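Orasville Workshop -- Bay Inspection Checklist, White Enclosure
Form 14, May

Carry out before the first session. Write a comment against every item, even if it is only "OK".

1. Access and signage
Door label present, walkway clear to full width.
Comment: Label curling at one corner. Stuck back down.

2. Power
Check sockets, plugs and the isolator switch. Look for scorch marks or loose covers.
Comment: OK. Isolator is stiff -- reported to Clolmont, still waiting for a date.

3. Lighting
All lamps working, no flicker.
Comment: One lamp replaced. Hours on the old one logged as 3,826.

4. Emergency stop
Press, confirm cut-out, reset.
Comment: Tested twice. OK.

5. Enclosure walls
Look over both walls for dents, stains, old tape or pen marks. Wipe with a damp cloth only, no solvent.
Comment: Cleaned. Solvent bottle found on the shelf again and moved to the locked cupboard.

6. Corner and base seams
Check where the walls meet, then along the bottom of each one. Report gaps or lifting.
Comment: Plain white on both sides of the corner, no markings on the left wall. Base seams to be checked again by hand at the 2 pm round.

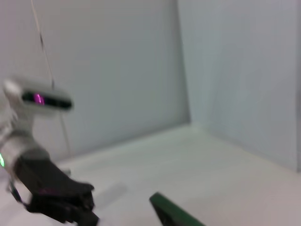 7. Work surface
Clear of swarf, screws and offcuts. Wipe down and let it dry.
Comment: OK after wiping.

8. Cables
No cable to be trapped, stretched or lying where it can be caught. Check clips.
Comment: Spare clips needed, about 67 left in the Villanueva box but most are the wrong size.

9. Sign-off
Return the sheet to the tray by the door. Bay may be used -- item 2 stays open.

Related
Rerkent bay: monthly checklist
Villanueva stores: clips and fixings
Reporting a fault to Clolmont

Contact the workshop office | Copyright Orasville Workshop | Back to top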